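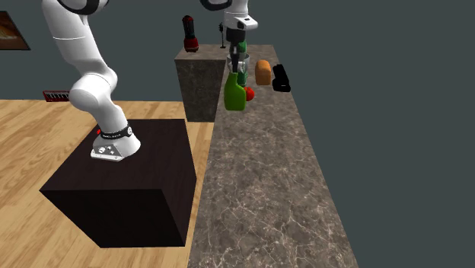
課題シーン「石のカウンター」の画面。緑の円筒とガラスのボウル

Clelline シミュレーション教材セット(部活動・授業用)
型番 3691

ロボット部の予算でアームを買おうとすると、たいてい見積書の一行目で会議が終わります。Clellineは、その会議のあとに開く教材です。白い一本腕のアームと部屋と小物を、まるごと画面の中に収めました。落としても割れません。減点はされます。

■ 製品の内容
・シミュレーター本体(学校内の端末で使用可)
・課題シーン 13種
・生徒用ワークブック(PDF)
・指導者用の手引き(PDF、採点表つき)
・校内大会用の進行スクリプト
実機、作業台、工具、保健室の常備薬は含まれません。

■ 課題シーンについて
画面の「石のカウンター」は、長い大理石のカウンターの上で小物を扱うシーンです。アームは台座に据えつけてあり、グリッパーをカウンターの奥まで伸ばして作業します。浅いガラスのボウルの近くには緑のスプレーボトルや赤い丸い果物、パンが並びます。台所なのか物置なのか、と毎年どこかの学校から問い合わせをいただきますが、設定上は「片付け途中の部屋」です。部室を見慣れた方には説明不要かと思います。

初級の課題は、緑の円筒をつかんでボウルに入れること。人間なら一秒で済む作業に、初めてのチームは一学期をまるごと使います。中級ではスプレーボトルを倒さずに手先を通す経路を考え、上級では小物の位置が毎回変わります。前日に座標を直打ちして満点を取ったチームが、翌日そろって静かになるのが上級です。

■ プログラミング方式
ブロック式とテキスト式の2方式に対応しています。途中で切り替えても、それまでに書いた手順は保持されます。ブロック式からテキスト式への変換はできますが、逆方向は一部の命令に限ります。変換できない命令は灰色のブロックになり、中身は書いた本人にしか分かりません。本人にも分からない場合は、ワークブックの「コメントを書こう」の章をお読みください。

■ 校内大会モード「Pandcombe」
チームごとに提出されたプログラムを同じ条件で順に実行し、結果を一覧にします。得点は、課題の達成、所要時間、接触の回数から計算します。配点は指導者側で変更できます。接触の回数を0点扱いにすると、たいへん元気のよい大会になります。

実行の様子はあとから再生できます。再生速度は変更可能で、最も遅い設定にすると、失敗の原因がよく見えるかわりに昼休みが終わります。

■ 追加パック
・Dudás(別売):つかみ方の練習に絞った課題集。丸いもの、薄いもの、背の高いものを順に扱います。
・Istance(別売):距離の測定とセンサー入力の課題集。数学科の先生から「うちの単元では」と言われることがありますので、事前にお声がけください。

■ 動作条件
・インターネット接続は初回の登録時と更新時のみ必要
・保存領域 659MB(課題シーンを全部入れた場合)
・外付けマウスを推奨。タッチパッドでも動きますが、視点操作で無口になる生徒が出ます
・音は出ません。モーター音の再現はご要望が多いものの、三十人の教室で試した結果、見送りました

■ ご利用の流れ
学校名と使用する端末の種類を添えてお申し込みください。登録用の番号をお送りします。番号を黒板に書いたまま帰宅された場合の再発行は、一回まで無料です。年度の更新は11月から受け付けます。部員の引き継ぎに合わせて管理者を変更するときは、前の管理者が卒業する前に手続きをしてください。卒業後の手続きも可能ですが、書類が増えます。

■ 返品・交換
登録前であればお受けします。「生徒のほうが詳しくなった」という理由での返品は承っておりません。

ページ更新日:2020年1月7日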